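6/21/20

Sunday, and I spent it with the arm again, which says what it needs to about my social life.
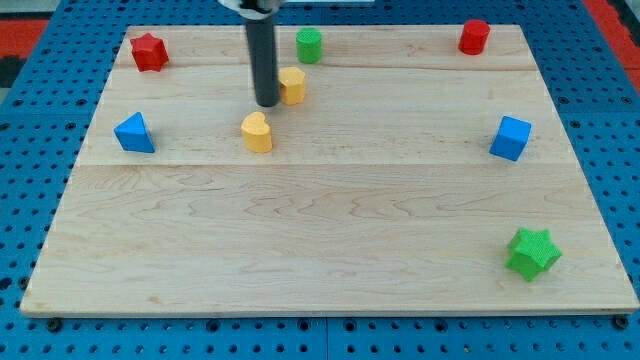

Jozef Martens left me a note on Friday: "Drifts a bit, probably nothing." Jozef's probably nothings have cost me most of the weekends since March. So I went in at nine, put the kettle on and ran the touch-off at slow speed. Sure enough, the tool point had wandered. The gripper kept wanting to come down a hair to the left of wherever I sent it.

Pulled the gripper, wiped both faces of the mount, found one screw I could turn with my fingers. One! Cleaned the threads, put it all back, tightened everything in a cross pattern like the Inurmont manual says. The manual runs to 629 pages and the cross pattern is on the second to last.

Then taught the tool point over from scratch, which took three tries - the first two I blame on the pendant, a Cerside thing with buttons made for a smaller species. Saved it as program 72. Jozef had named his last one "new new good," so I feel I'm raising the tone.

Left it cycling while I ate my sandwich. 200 moves, no faults, and the point still lands where I taught it. The board hadn't crept either, so the bolts can stay as they are.

Still to do: grease for joint two, and ring Kongkaew about the spare cable they swear they shipped. Wrote Jozef a note of my own. "Was something."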